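Getting your first grasp with the Fumodau hand gripper

I've had the Fumodau kit for 2 weeks now and I love it! Setup takes minutes, so let's go straight to recording.

Clear a patch of table and switch the handle on. Let the trigger go so the fingers open wide, then hold them low over the wood. 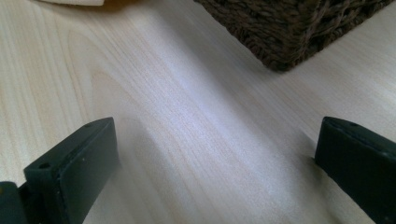 Fingers open over the table, with the woven basket beyond them.

Now squeeze slowly until the handle buzzes - that sets your zero. Toshiko Ishida at Rurkis suggests 200 short grasps before you train anything, and I'd start with soft things like socks. Save each batch before you switch off.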